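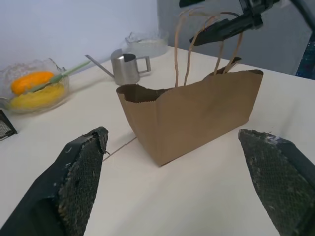

Can I put paper shopping bags in my compost, or are they better in the recycling?

Posted in Home and Garden, Clardale Community Help
2 November 2025

Hello to all. I moved to Clardale in June and now I have a small garden for the first time in my life. I bought a compost bin of the Malludero type, the black one with the door at the bottom. It is half full with kitchen waste and grass, and it has become very wet and it smells like old eggs. My neighbor told me that I must add more "brown" material, but I have few leaves because there is only one small tree.

What I have a lot of is brown paper bags, the kind with handles of twisted paper. We get them from the bakery and from the grocery store, and I think I have over 20 of them behind the kitchen door. My questions are these: is it safe to compost them when there is printing on the side? Must I remove the handles? And how much paper is too much? I would like to use the compost for vegetables in the spring, so I want to be careful.

Thank you in advance for your patience with my English.

balcony_to_garden

mossy_step

Yes, you can. Plain brown paper is a very good brown material, and a bin that smells of eggs is usually too wet and has too little air in it. Paper helps with both problems, but only if you prepare it well. I made the mistake to put whole bags in my bin in the first year, folded flat. When I emptied the bin they came out almost as I had put them in, stuck together like a book.

Now I do it like this. I tear the bag along the side seam and open it, then I tear it into strips as wide as my hand. The bottom of the bag is the thickest part, with several layers and glue, so I pull these layers apart. The strips I crumple a little before I put them in, so that air can stay between them. For each bucket of kitchen waste I add two buckets of crumpled paper and mix it with a fork.

The handles, if they are really paper, can go in also. They are slow. I cut them from the bag together with the small paper patch which holds them, and untwist them if I have time. Look well that they are not string with a plastic thread inside, because those you will find again in your carrots.

About the printing: the bags from Hughes bakery have only one dark color and I compost them without worry. I don't use bags which are shiny, or which have a gold or silver print, or which are waxy inside. A simple test is to put a drop of water on the paper. If the water stays on top as a ball for a long time, there is probably some coating, and I leave that bag out. A bag with butter or meat grease on it I also leave out, as we have rats by the creek.

For your bin today: open the lid on a dry day, take out the top part, mix in the torn paper from 5 bags, and put it back loosely. Wait one week and smell again. If it still smells, add more paper and turn it again.

drodden_lane_gardener

recycling. its easier. the truck takes them flat, no food on them. i put mine in the blue cart

pepper and chives

The answer from mossy_step is good and I only want to add something. Please keep some of the bags whole! They are useful for drying herbs and for saving seeds, and I use them to collect leaves from the park on Drodden Road (I asked the park office and they were glad). One bag full of dry leaves is worth more than the bag itself.

Also check the door at the bottom of your bin. On my Malludero it was blocked by wet grass, and when I cleaned it, a brown liquid came out and the smell was better in two days. Fresh grass should be spread to dry before it goes in the bin.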